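December, notebook 2
Review of the Domance bimanual kit, loan unit, bench by the north wall
Started 8:40

Second session with the Domance kit and I'm still grinning. Yesterday was mostly unpacking and cabling, and I went home thinking the software side would eat the whole loan period. It took until coffee. Both arms came up on the first try this morning, the calibration wizard ran through without asking me anything silly, and by 10:15 I had the right arm picking blocks off the table by itself (slowly, but by itself!).

What we're looking at, for anyone picking up this notebook later: the kit is two arms, a gripper on the right, a humanoid hand on the left, the controller box and a year of the teaching software. Quoted price for the hand as an add-on is 1,349, and that is the number we have to decide on. The arms we more or less want already. MacBrayne is the reseller and they want an answer before the holiday shutdown.

Setup notes so I don't have to find them again:
- Controller needs its own outlet. On the shared strip it threw a voltage warning as soon as the compressor kicked in.
- Speed cap set to 50 percent for all teaching work. Leave it there.
- Gripper force in the "soft" profile. The default dents things.
- Save the waypoint file under a new name every time. The software overwrites without asking, and I lost one good approach path that way. My fault for clicking fast, but still.
- Wrist cable on the right side: check the slack before any move that rolls the wrist past horizontal. It needs a better clip. I'll ask MacBrayne if they stock one.

First task was plain pick and place, one block, table to table. Boring and lovely. The taught grasp carries over nicely when you shift the block a little, and the preview on the laptop matches what the arm does closely enough that I stopped hovering over the stop button after the first dozen or so. I did NOT stop keeping a hand near it, Anouk, before you write something in the margin.

Then stacking, which is what the Flundbridge people care about, because their fixture job is really just stacking with more expensive parts. Order is red, yellow, green from the bottom up, red going on the tape mark. The teaching flow for this is the best part of the whole package. You drag the arm to the approach, press the button on the wrist, drag to the release, press again, and the software works out the lift in between. For the next level you copy the step and type in the new height. That's it! On the old Tarkimton rig I had a full page of offsets for the same job, and changing one block meant redoing all of them.

Things I like less. The release is a touch abrupt, and on the upper levels you want it gentle. There's a setting for it, buried three menus down, and the manual calls it something different from what the screen calls it. The angle of the block in the fingers matters a lot more than I expected too. If it goes in crooked it stays crooked, and you have to teach a wrist correction before the release. I've added one as its own step so it can be switched off.

11:50, third level. Green in the gripper and still tilted, left hand parked open on its side of the table, wrist correction up next. 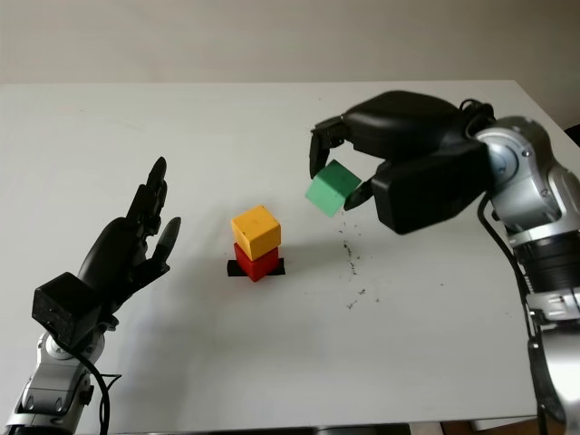
Anouk Van Acker wrote underneath that she is sold on the arms and wants to hear a better case for the hand, seeing as every task on my list so far could be done with the gripper alone, and that the price of the hand would pay for a second gripper with 500 to spare.

Fair point, and I don't have the full answer yet. My feeling is that the hand earns its money on holding work, steadying a part while the gripper does something to it, and the teaching software already has a mode where one side waits on the other. I want to try that with the Flundbridge tray before anyone signs anything.

For the afternoon:
- find the soft release setting again and write the menu path on the inside cover
- wipe the table down, crumbs by the stacking area
- teach the hand a steady-and-hold on the tray edge
- email MacBrayne about the cable clip, and ask if the add-on price holds if we order later
- export the stacking program, new file name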